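Second month with the gripper

May 8, 2024

I promised to some of you that I will write more about my work, and then I did not write anything since winter. Sorry for that. The reason is simple: in the evening my right hand is tired and I don't want to touch a keyboard.

For those who are new, I work in a small team at Ultbridge, and my job is to show tasks to a robot. Before, we did it by remote control. I sat with two handles and a screen, and the arm on the other side of the room copied me with a small delay. It was slow work. A good operator like Sayaka Iwasaki could do it beautifully, but I was never a good operator. I pushed cups off the table, I closed the fingers too early, and once I parked the arm against the wall and had to call Rui Mota to get it out.

Now we use hand-held grippers. You hold the tool in your own hand, you do the task, and the camera on it records how you moved. The arm is not needed at all during the recording. The first time I tried it I thought, this is too easy, they will not need me anymore. After one week I understood that it is easy to do and hard to do well.

The present task is called Ko in our list, I don't know why, the names were given before I came. It is a task with a cup and a rod. I like it more than the folding of towels, which was our task for all of the winter and which I still see when I close my eyes.
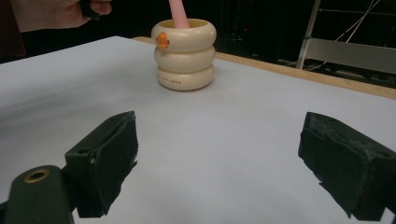 The cup with the little orange bird, and the pink rod.

I will try to explain what is difficult in it. When you take something with your own fingers, you don't look at them. With the gripper you have two wide black fingers and they don't feel anything, so your eyes must do the work. In my first recordings I came to the cup very fast, stopped, corrected, went a little back and then closed. For me it looked normal. Bok-nam Kang, who trains the model from our recordings, showed me on his screen what happens later: the robot learned also my stopping and my going back. It made a small nervous dance before every cup. He was very polite about it, but everybody in the room knew whose dance it was.

So I learned again, from zero. Come slowly, from the same height as the rim, with the fingers already open as wide as you need. If you make a mistake, finish the movement calmly and mark the recording as bad. Don't repair it in the middle. This last rule was the hardest for me, as I am a person who repairs things in the middle.

In August of last year, with the remote control, my best day was 23 good recordings. Now we have 400 for this one task, and 355 of them stayed after the check. Yu-na Geum does the check and she is strict. She throws away a recording if the wrist shakes, and I have learned not to drink a second coffee before the session.

Some of you asked if it is boring. Yes, in the third hour it is. I listen to the radio with one ear, and I change the place of the cup every time, a little to the left, a little farther, so the robot will not believe that cups live only in one spot. The worn foam on the fingers also should be changed soon. I have asked for new pads from Dikmont and I am waiting – if somebody reading this has cut such pads by themselves, please write me which knife you used, mine makes terrible edges.

Next we will try the same task with two people, one for each side of the table. Han-gyeol Ban will be my partner. He is left-handed, so we will see whose elbow goes where.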